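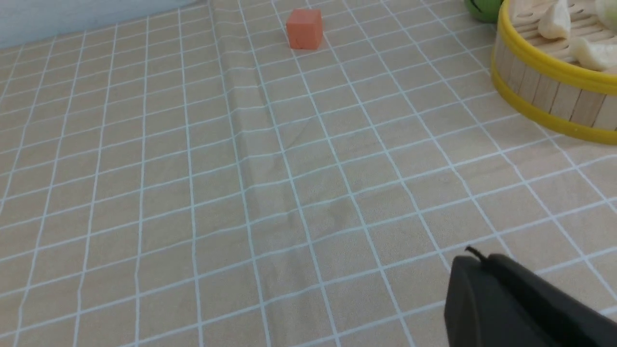 ¿Por qué se come cada vez peor en los menús del día? Porque el precio lleva años casi quieto y todo lo que hay detrás ha subido, de modo que el ajuste se hace en el plato.

En el barrio de Prunero quedan 2 casas de comidas que guisan a diario. Las demás reciben bandejas de un proveedor, las calientan y las sirven con el mismo cartel de siempre. El cliente que paga poco suele saberlo y lo acepta. Me parece razonable que lo acepte, pero tendría que poder leerlo en la carta.

Espinoza, la más antigua de las dos, da 85 cubiertos un viernes normal. Pone legumbre tres días por semana y el pescado que haya. Gradetti, en la plaza, cerró la cocina en diciembre y ahora solo abre para cafés y bocadillos. El alquiler del local había llegado a casi 278 euros por semana, y con el margen de un menú eso no se paga.

Se suele culpar al cliente, que prefiere comer en la oficina con un recipiente de casa. Yo no lo veo así. Quien tiene media hora para comer no puede sentarse a esperar un segundo plato. Los horarios partidos sostenían estos locales, y en las empresas del polígono Hanow ya casi no existen.

Los ayuntamientos gastan en ferias gastronómicas y en rutas de la tapa. Con una parte de ese dinero se podría rebajar la tasa de basuras a los locales que cocinan a diario y dejar que amplíen el turno de mediodía sin otro trámite. También convendría obligar a indicar qué platos llegan hechos. En Espinoza el menú subió un euro en primavera y el comedor sigue llenándose antes de las tres.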